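Wiping Down a Picture Frame: Demonstrations From Two Hand-Held Grippers
Project report, Robotics Club, Halliday College
Kelechi Ogunleye, Ese Ogundipe, Nneka Shehu
Advisor: Adaeze Chukwu
March 1, 2022

Summary

Our team worked on a household cleaning task for two hands. The task is to wipe the glass of a picture frame that is lying on a table among other ordinary things. We recorded people doing the task with hand-held grippers and trained a policy on the recordings. The policy was then tested on the club's two-arm station. This report covers the task, the hardware, how we recorded, what we threw out, and the results. We got a policy that picks up the cloth and wipes part of the frame most of the time. It does not yet wipe the whole frame well, and it has trouble when the cloth is bunched up against an edge.

1. Why this task

The club had done block stacking two years in a row. Tamunoemi Nnaji, who ran the club before us, left a note in the shared folder saying the next team should try something with cloth. We looked at folding towels first. We dropped that after a week because our table was too small for both arms to spread a towel without hitting each other.

Wiping came up at a planning meeting. It uses cloth, but the cloth does not have to end in any exact shape. One gripper can steady the object while the other does the work, so it is a real two-hand task. A picture frame is a good size for it. It is flat and it slides if you push on it without holding it, so a one-hand policy tends to shove it across the table.

The goal was set as follows. Starting from a frame flat on the table with a cloth on or next to it, pick up the cloth with one gripper, steady the frame with the other, wipe the glass, and put the cloth down off the frame.

2. Hardware

We used a pair of hand-held grippers that we printed and assembled over the break. The body is printed plastic. Each one has two curved fingers that close when the operator squeezes the trigger. Each gripper has its own camera, and each has a square marker card on top for tracking. We call the pair Urnodis, after the folder name the design files came in.

The first set of fingers was too stiff. They could grab the cloth but they pushed the frame down hard on one corner and the other corner lifted. Ese reprinted them thinner in the middle section, and those are the ones used for all the recordings in this report.

The marker cards were first taped on. They curled after a few days and the tracking got jumpy, so we glued them to a backing plate and screwed the plate to the body. We lost all of the recordings from before that change. They are still on the drive but they were not used in training.

The cables were a problem the whole time. Each gripper has a cable running back to the recording computer. If the operator turned around, the cable pulled on the gripper at the end of the motion and the recorded path had a little hook in it. We tried a cable clip at the elbow, which people did not like wearing. In the end we just asked operators to stay on one side of the table and leave plenty of slack.

3. Workspace

Recording was done in the Bollville lab on the second floor. We share this room with other groups, and people are usually working in it while we record. We decided early on to leave that alone and not put up curtains or a backdrop. The policy should not care who is in the room, and it was easier to learn that from data than to find an empty room.

The table has a white top and stands by a window. We put other household objects out along with the frame so the grippers would have to move around them. The objects were changed between sessions. Operators were told to leave them where they were unless one had been knocked over.

Light from the window changed a lot over a session. With the blinds open there was a bright patch on the glass that moved across the frame during the afternoon. In the first training run the policy seemed to go toward this patch instead of the cloth. After that we kept the blinds closed for half of the sessions and left them open for the other half, and the behavior went away.

4. Recording procedure

Each demonstration went like this:

Place the frame. The operator's partner puts it down at a new angle each time.
Drop the cloth. It is dropped by hand from a short height and not straightened.
Start recording, with both grippers visible to each other.
Do the task at a steady speed.
Put the cloth down, open both grippers, stop recording.

We aimed for 200 demonstrations and reached that number after nine sessions. Kelechi and Nneka did most of them. Ese did the rest and also ran the computer.

Speed took some practice. New operators go fast because the task is easy for a person. A fast demonstration has fewer useful frames around the grasp, and the cameras blur. We settled on a rule that the whole task should take no less than 18 seconds. A few people found that slow and annoying, but the recordings were much cleaner.

The other thing operators had to learn was to keep their bare hands out of it. It is natural to reach down and fix the cloth with a fingertip when a grasp goes wrong. Any recording where that happened was thrown out.

5. Checking the data

Nneka wrote the checking script. It looks for lost tracking, missing video, and gripper widths that never change. After that, one of us watched every recording that passed. This was the most boring part of the project and took longer than the recording did.

The reasons for throwing out a recording, from most common to least:

Marker lost for too long
Operator touched the cloth or frame by hand
Cloth was never picked up
Cable caught on something on the table
Recording stopped too early

At the end we had 119 good demonstrations. We had hoped to keep more. Most of the lost ones came from the first three sessions, when operators tilted the top of the gripper too far while reaching across.

A crumpled cloth that lands right on the print gives the hardest starting position for the grasp. The operator has to bring one gripper in from above at an angle, with the nose pointing down, and catch a fold without pressing on the glass. From the other gripper's camera, the first gripper and the operator's arm cover a lot of the table while this goes on.

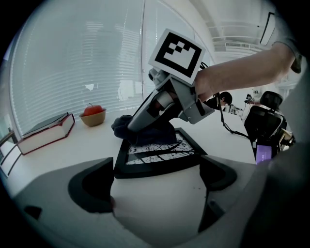
We did not want to remove these starts just because they were hard. When the cloth lands beside the frame the grasp is simple, and the first policy we trained had mostly seen that kind of start. It did fine on those and failed nearly every time the cloth was on top. For the later sessions the partner dropped the cloth on the frame in two out of three demonstrations.

We also noticed that a dark cloth on a black and white print is easy to see in good light and much harder at the end of the day. We have a lighter cloth but did not use it in training. It should be added next time.

6. Training

Training was done on the shared machine in the Flolluvholm building. The policy takes both gripper camera views, the gripper positions, and the opening widths. It puts out a short sequence of motions for both arms. We started from code the club already had for block stacking and changed the input to handle two cameras.

The first run used only the data from the first five sessions and stopped after one night. The arms moved toward the table and hovered. We found that the two camera streams were out of step by a small amount, so the policy saw the left view late. Kelechi fixed the timing and we ran it again.

The final run went for 2000 epochs on all of the good demonstrations. We saved the policy several times along the way and tested three of the saved versions. The last one was not the best. The one we report here came from a little past the middle of the run.

7. Results

We tested on the two-arm station with the same frame and cloth. A test was stopped if an arm pushed the frame over the edge of the table or if nothing happened for a full minute.

Picking up the cloth worked in most tests when the cloth was beside the frame. When it was on top of the frame it worked a little more than half the time. The usual failure was that the fingers closed just above the fold and came up with nothing. The policy often tried again, which we had not expected, and the second try was usually better placed.

Steadying the frame worked well. The holding gripper came down on the border and stayed there. In only one test did it land on the glass.

Wiping was the weak part. The policy made two or three passes over the middle and then put the cloth down. It rarely reached the corners. We watched the demonstrations again and saw that we do the same thing ourselves. Most of us wiped the middle carefully and then made one quick pass near the edge. The policy learned what we showed it.

Moving the other objects around on the table did not hurt the results much. Changing the height of the table did. We raised it slightly for one set of tests and the fingers hit the frame too hard, so we stopped.

8. What we would change

Operators should follow a set wiping pattern that covers the corners. We would write it on a card and keep it by the computer.

The marker card should be bigger or there should be a second one on the side of the body. Too many recordings were lost when the gripper was tilted.

The partner who drops the cloth should also be the one who starts and stops the recording. We had operators reaching for the keyboard with a gripper still in one hand, and that is how most of the early stops happened.

We would like to try a second frame of a different size. All of our data uses one frame, so we can't say if the policy has learned anything about frames in general.

9. Who did what

Kelechi Ogunleye: training code, camera timing, demonstrations
Ese Ogundipe: gripper printing and assembly, recording computer
Nneka Shehu: checking script, demonstrations, first draft of this report

Adaeze Chukwu got us the room hours and read two drafts. Tamunoemi Nnaji answered questions about the old code by email. The gripper files, the checking script, and the list of thrown-out recordings are in the club folder under Urnodis. The next team will need to ask Ese for the password to the recording computer before the end of May.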